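Kitchen countertop

A kitchen countertop, also called a counter, benchtop or worktop, is a raised, flat, horizontal surface used for preparing food and for keeping small appliances and containers within reach. It is usually fixed on top of base cabinets and set at a height that lets an adult work standing up. In most homes the countertop is the largest work surface in the kitchen, and it is often used for tasks that have little to do with cooking, such as sorting mail or packing lunches.

Layout

A countertop is commonly divided, by habit more than by design, into a back zone, one or two side zones and an open center. The back zone runs along the wall and holds things that are used daily or are too awkward to store in a cabinet. Side zones tend to hold appliances, which need to be near an outlet. The center is kept clear for cutting, mixing and plating.

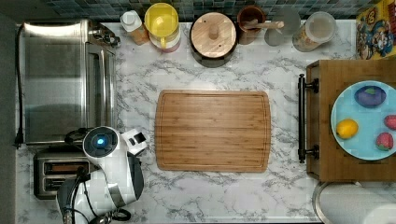

Marble-patterned countertop with a toaster oven and two-slot toaster at left and a bamboo cutting board in the open center

The kitchen planner Joar Öberg used the term "working clear" for the open part of the counter. In his household guide Flornberg, named after the town where he taught, he recommended that the working clear be at least as wide as the largest cutting board in the house plus a hand's width on each side. Later writers have treated the figure as a minimum, and note that a cook who also bakes will want more.

Surfaces

Countertops are made from natural stone, engineered stone, laminate, solid wood, tile, concrete and stainless steel. White surfaces with gray veining, either cut from marble or patterned to look like it, are common in both new and remodeled kitchens. Natural marble is fairly soft and reacts with acids, so lemon juice, vinegar and tomato can leave dull spots called etches. Sealing slows down staining but does not prevent etching. Patterned substitutes vary in how well they stand up to heat, and a trivet is generally advised under hot pans on any of them.

Backsplash

The backsplash is the covering on the wall directly behind the counter. It protects the wall from water and grease. Small square mosaic tiles in mixed shades are a frequent choice, as the variation in color makes splashes less noticeable between cleanings. The many grout lines take longer to clean than a large tile or a single sheet, and the joint where the tile meets the counter is normally filled with flexible caulk.

Cutting boards

A cutting board protects both the counter and the knife. Many households leave one board out permanently and store the others upright. Boards are sold in wood, bamboo, plastic and rubber. Bamboo is a grass, but boards made from it are handled in the same way as wooden ones: washed by hand, dried standing up and oiled from time to time.

A shallow channel cut near the rim, known as a juice groove, catches liquid from meat and fruit. Some boards have a groove on one face only, leaving the other side flat for dough and bread.
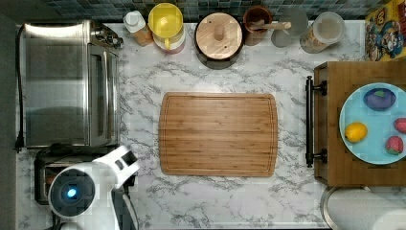
Storage on the counter

Containers kept against the wall usually hold dry goods, seasonings and cooking tools. Clear glass jars show how much is left, while covered pots keep out light. A crock for spoons and spatulas is most often made of ceramic, the weight of which keeps it from tipping when long handles lean to one side. Boxed foods are sometimes left standing at the end of the row.

A small stand with a drawer can be placed on the counter to add a second level. The drawer takes small items, and the top can hold a plate or bowl. In a survey of 300 home kitchens in Uststead, Albertina Barreto found that almost 100 had a raised stand or shelf of some kind on the counter. She also reported that appliances, once given a place there, were rarely moved.

Care

Daily care consists of wiping the surface with a damp cloth and mild soap, then drying it. Toasters and toaster ovens are unplugged and allowed to cool before the crumb tray is emptied. Items along the backsplash are lifted out and wiped underneath every week or two. Abrasive powders scratch polished stone, and bleach can discolor some sealers.

See also

Backsplash
Butcher block
Kitchen work triangle
Utensil crock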